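Lachance Fixed-Frame Window and Storefront Awnings

Commercial series, fabric on welded aluminium frame
Supplied by Ukuda Shade and Canvas

The Lachance series covers fixed awnings for upper-storey windows and street-level shopfronts. Frames are fabricated to order from site measurements. All units ship with fabric laced and tensioned, ready for bracket mounting to masonry, concrete or steel.

Two profiles are stocked as standard. The straight-slope profile (LS) suits long shopfront runs. The rounded profile (LR) suits individual window openings. Both can be ordered in the same fabric lot where a facade needs matching colour at different levels.
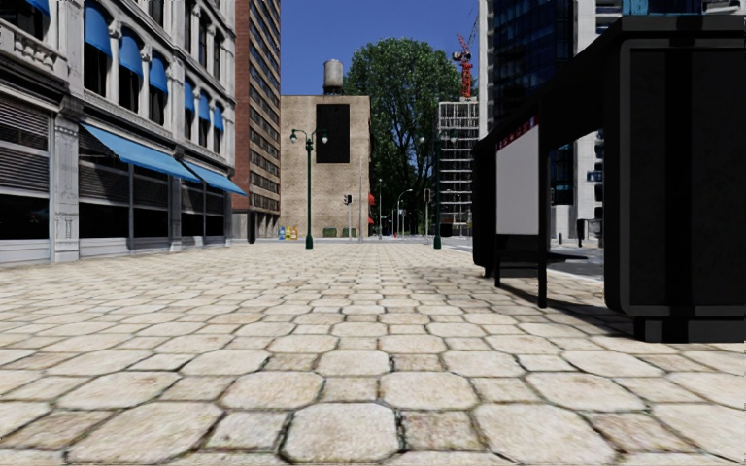

Frame

Members are 6000-series aluminium tube, mitred and TIG welded, with ground joints. The standard finish is polyester powder coat in satin grey or white. Colour-matched coating adds two weeks to the lead time. Frames longer than the maximum single section are supplied in parts with internal spigots and stainless fasteners.

Maximum single section, LS: 163 in.
Maximum single section, LR: 93 in.
Wall bracket: hot-dip galvanized steel, slotted for vertical adjustment
Fasteners: 316 stainless, supplied
Anchors: not supplied; select to suit substrate

Fabric

Solution-dyed acrylic is standard. Vinyl-coated polyester is available for kitchens, loading areas and other locations where the cover will be washed frequently. Seams are sewn with PTFE thread and run parallel to the slope so that water does not pond along the stitch line.

Blue is the most frequently ordered colour for stone and light brick buildings and is normally held in stock. Fabric lots vary slightly. Replacement covers ordered after the original installation should be matched against a returned cutting, taken from the hem where fading is least.

Valances are optional on LS units and not offered on LR units. Specify straight or scalloped edge. Lettering is applied by heat transfer or sewn appliqué; artwork must be supplied as vector files.

Upper-storey installations

Window awnings are generally mounted to clear the head of the opening, with brackets bearing on flat masonry. Where pilasters or moulded surrounds leave insufficient bearing, order the extended bracket (part LB-127). Do not notch or grind carved stone to seat a bracket. Heritage approvals are the responsibility of the owner.

In rows of repeated windows, measure every opening individually. Openings of nominally equal width often differ enough in older masonry to affect the side clearance. Brackets should be set from a single level line and not from the individual sills.

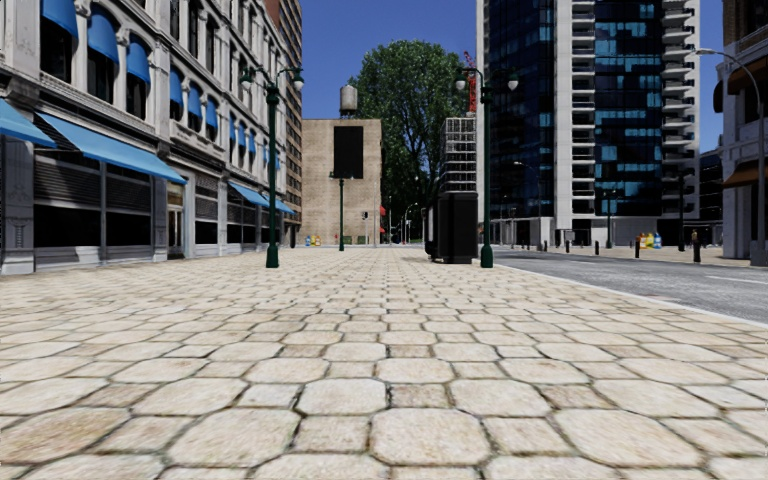
Snow and wind

Fixed frames remain in place year-round and must be engineered for local loads. Stamped drawings are available for all provinces. The Skerkidberg reinforcing kit adds an intermediate rafter and a second wall bracket per side, and is mandatory on LS units with a projection over 2 m. Covers may be unlaced and stored for the winter; frames do not need to be removed.

Cleaning

Brush dry, then rinse with a garden hose. Use mild soap and lukewarm water on soiled areas. Pressure washers strip the water-repellent finish and void the fabric warranty.

Ordering

Drawings and quotations: Florence Ouellet, Flakville office
Replacement covers and parts: Anas Semaan
Price list effective May 2025. Freight extra.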